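Seasoning powder in low-salt broth: dosing and clumping

halvard_k
I make a clear broth in 6 liter batches and season it with a bouillon-type powder at the end. Two batches in April came out saltier than the ones before with the same spoon. Does anyone dose by weight?

Stusine
Weigh it. A spoon of fine powder and a spoon of granules can differ by a third. I use 22 g for a batch your size and add plain salt separately.

peixoto_r
22 g is high if the first ingredient on the label is salt, and it usually is. Start at half and taste at serving temperature. Broth tasted near boiling reads less salty to me.

Stusine
My stock has no salt in it before that point. If his does, then yes, cut it.

halvard_k
No salt in the stock. It reduces for an hour, though, and I don't measure the final volume.

peixoto_r
Then that is your variable. Mark the pot or weigh it.

Plollow
Disagree that it's only volume. Old powder cakes, and the lumps pack tighter in a spoon. Summary of what I do:

1. Tare the empty pot and write the number on the lid.
2. Reduce, weigh again, top up with water to the target.
3. Check the pouch. Mine is a glossy yellow one with large blue Chinese characters and a slanted red band. Label wording matters more than color, so read the ingredients each time you buy. 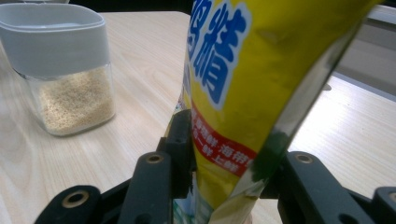
4. Dissolve the powder in 255 ml of warm broth first, then stir it in.
5. Wait five minutes before tasting.

peixoto_r
Step 4 is unnecessary above 60 C. It dissolves on its own.

Plollow
Granules do. Caked powder leaves lumps in mine at any temperature.

halvard_k
Weighed the pot tonight. Final volume was well under what I assumed. Will redo it with a top-up and 11 g, and post the result.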